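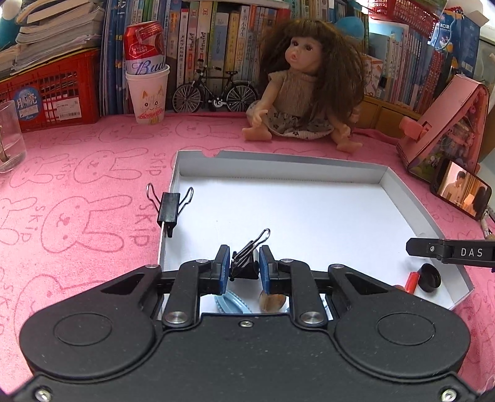

Slamet Wijaya writes the sorting procedures for Setik, a small firm that advises people on keeping shared desks and shelves in order. His current subject is the shallow tray: what goes in it, how deep it should be, and when it should be emptied. He has held this conversation many times with clients and answers most questions in full sentences, with the terms defined first.

A loose item, in his usage, is any object smaller than a hand that has no fixed place on the desk. Binder clips are loose items. Bottle caps, crayons and small toys are loose items. A drinking glass is not, and neither is a stack of magazines.

"Size is the only test at this stage," Wijaya says. "If you start by asking what a thing is for, you will spend the afternoon holding a bottle cap. Pick it up, put it in the tray, pick up the next one."

He prefers a cardboard lid to a purchased organizer. Setik sold a molded insert for 2 years under the name Flarkum, with 8 compartments, and withdrew it. Clients filled the compartments in the first week and then began laying things on top.

"The divisions were decided before we had seen anybody's desk," he says. "A binder clip with the handles up did not fit under the cover. With the handles folded flat it fit, but people do not fold the handles. A plain lid has low walls. You can reach in from any side and you can see the bottom."

The wall height is the figure he is asked about most. His answer is that the wall should be lower than the tallest clip standing on its jaw, so that the clip can be gripped by the handles without the fingers touching cardboard. A notch in a corner does no harm. Printing on the side does no harm either, and he advises against covering it with paper, which lifts at the edges and catches small parts.

The surface under the tray matters more. Wijaya recommends cloth for the duration of a sort, either fleece or a towel. Caps and crayons roll on a bare desktop. On pile fabric they stop close to where they are set down.

"A patterned cloth is acceptable," he says. "A solid color is better for clear plastic. A clear ring on a busy print can be missed twice."
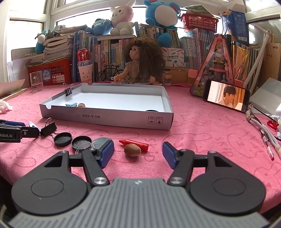
Working order

The Setik method runs in one direction, from the front of the desk to the back. Loose items at the front are cleared first. Items resting on or gripped to the edge of the tray come next. Wijaya allows a binder clip to stay on the rim if it is the only one there, and says that a second clip on the same side tends to tip an empty lid.

Caps are a separate matter. He asks that they be turned open side down before they go in.

"Open side up, a cap becomes a container," he says. "Something small goes into it, then you lift the cap and the small thing drops. Egg shapes are the other problem. They do not stay where you put them, so put them in last, against a wall."

Paper is left alone during this pass. So are books, baskets and anything stacked on a basket. The plastic basket under a pile of papers is common enough that the procedure has a paragraph on it. The load should not be lifted off in one piece. It is taken down from the top in handfuls and squared on the cloth after the loose items are out of the way.

"People want to start with the pile, and I understand why," Wijaya says. "It is the largest thing they see. But there has to be somewhere to set it down."

Plush toys are classed as soft goods and moved to a shelf or a chair. Dolls and models are classed as display. A display item may stay on the desk if it stands or sits without support and leaves a hand's width in front of it. Tissues are discarded on sight.

The method was first written for the reading room at Plorville, where Wijaya logged 900 loose items from the desks before settling on the present categories. The log was kept on paper. A revision is planned for September, with a new section on cables and phone stands, which the first edition left out.

He is undecided on one point. His colleagues on the Tarigan project keep crayons and markers upright in a cup and never put them in the tray. Wijaya's procedure puts them in the tray, lying flat, all points in the same direction.

"A cup works if it is used for nothing else," he says. "I have seen a cup with a can in it. Then the crayons are back on the desk, and you need the tray again."

The current procedure is two pages long and is sent to clients with the first visit.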